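Cuaderno de taller — Lurnberg, puesto de demostraciones manuales
Febrero, entrada de las 9:40

Sigo con la revisión de las normas de grabación para el proyecto Fanudari. La versión anterior tenía huecos en tres puntos y en Kendport nos devolvieron 528 episodios con observaciones. La mayoría se arregla con disciplina antes de empezar, no hace falta tocar el software.

Cambios que dejo aprobados para el puesto:

1. Zona de trabajo. Se despeja solo la parte de la mesa donde acaba el movimiento. El resto se queda como está en la habitación, cables incluidos. No ordenar de más.

2. Electricidad y agua. Con líquidos en la mesa, las botellas van con el tapón puesto durante todo el episodio. Ningún recipiente abierto en la misma bandeja que el hervidor. No se enchufa ni se desenchufa nada mientras se graba.

3. Agarre a dos manos. Para objetos gemelos, una mano por cada lado y por la mitad inferior. Las dos manos visibles desde el inicio hasta soltar. Antebrazos descubiertos, sin reloj ni pulseras.

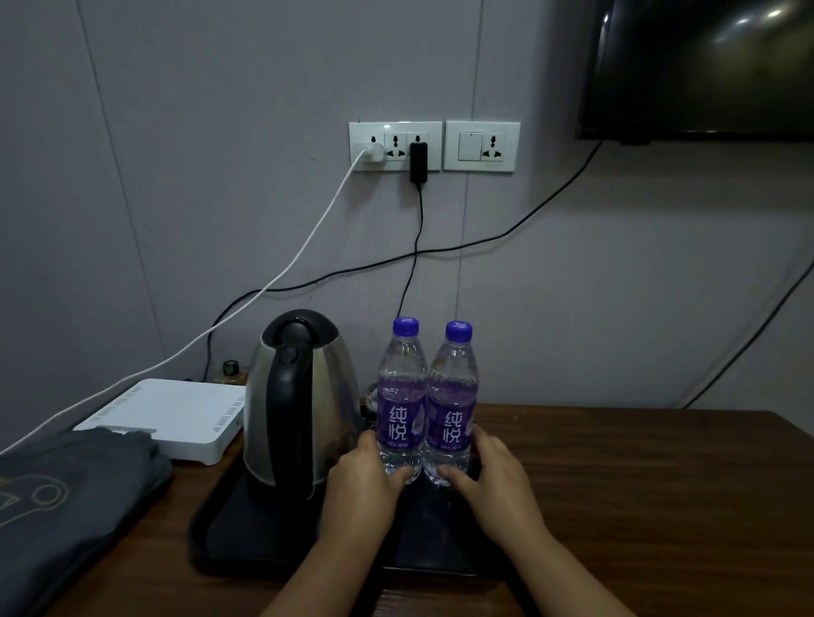 4. Etiquetas. Se anota el objeto por su clase («botella de agua») y la marca aparte, copiada tal cual, en este caso 纯悦. Maluleke pide que no se traduzca ni se translitere.

5. Pantallas. Televisores apagados. Los reflejos se aceptan si no se reconoce a nadie en ellos — si hay duda, se descarta el episodio.

6. Cierre. Manos fuera 2 segundos antes de cortar.

Pendiente: el límite de 400 episodios por habitación me parece alto, a partir de cierto punto se repite todo. Lo consulto con Kendport antes de cambiarlo en la hoja. También falta decidir si la bandeja cuenta como objeto o como superficie; de momento, superficie.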